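Home Columns Local Letters About
Search this site Go

The Sweatpants Were Folded by a Person

By Fanni Bozsik

I went to the Clastomine open day in February because the flyer promised "household robots, working live." I had an image in my head, and I suspect the 200 other people in the parking lot had the same one. Something with arms. Something that rolled up to a pile of laundry and dealt with it while its owners drank coffee.

What we got was a young man with a black gripper in each hand.

I want to be fair to him. He was polite, he was good at it, and he answered the same question from every group that shuffled through. The question was always "So where's the robot?" The answer was that he was teaching it. The grippers record how a person does the job, the recordings go off to be used as training material, and at some later point a machine is supposed to do the job on its own. How much later? He smiled and said that was one for the people upstairs.

The demonstration was on a bed with a soft lilac blanket, a heap of plush toys on it and long curtains behind. I give them credit for that much. Most demonstrations I have been to happen on a bare white table, where a great many things are possible that stop being possible in a room where somebody lives. A bed is soft. Gray sweatpants are soft. Soft things on soft things are hard going for a machine, and I would have liked to see a machine have a try.
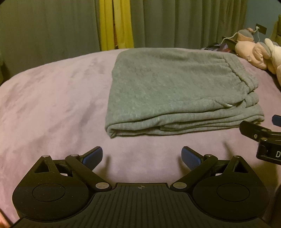
Who is doing the work?

The company calls the program Skoder, and the word "autonomous" appears on its handout more often than the word "person." I find that backward. Everything I watched that afternoon was done by a person. The eyes were his, the judgment was his, and when a leg of the pants slid off to one side it was his wrist that went after it. The fingers on those tools open and close and have blue pads on the ends for grip. That's a nice piece of engineering. So is a pair of kitchen tongs.

Our guide told us the team had logged 800 folds of this kind and wanted plenty more. I asked how many of the 800 had gone wrong and whether the bad ones were kept. She said she'd have to check. I asked what the people doing the folding were paid, and she said it was competitive, a word I have never once heard from anyone who went on to name a figure.

I timed one round at seven minutes, from the first grab to the guide's applause, with a good deal of talking in between. I can fold sweatpants faster than that, and so can you. I know speed isn't the point yet. But the flyer said "working live," and a flyer that says that has chosen what it wants to be measured against. 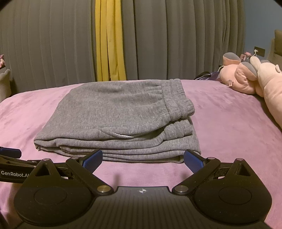
Gray sweatpants, folded, at the Clastomine open day.

The fold itself was fine. Neat, even, waistband to one side. If my kids turned in laundry like that I would call their grandmother. My quarrel is with the slide that followed, which went from this bed to "every bedroom in America" with nothing in the middle. The middle is where I'd like to spend an open day. Show me the machine that has learned from the 800 folds. Let it make a mess of number 801 in front of us. I would trust a company that did that a lot more than one that hands out tote bags.

There was a sign-up sheet for a home trial by the exit, with a deposit of 500 dollars and no delivery date. I saw several people fill it in. I kept my pen in my bag — and took the tote bag, since we're all being open.

COMMENTS (4)

doner_dave
I was there too, the 2 pm group. You left out that the guy was really patient with the kids. Otherwise yes, I felt a bit had.

M. Balogh
Everything starts with somebody showing how it's done. You wouldn't review a cooking school by complaining that the students hadn't opened a restaurant.

pinecone44
@M. Balogh I would if the flyer said "restaurant now open."

Rita in back
Did anyone get their deposit back? Asking for my husband, who is not allowed near sign-up sheets anymore.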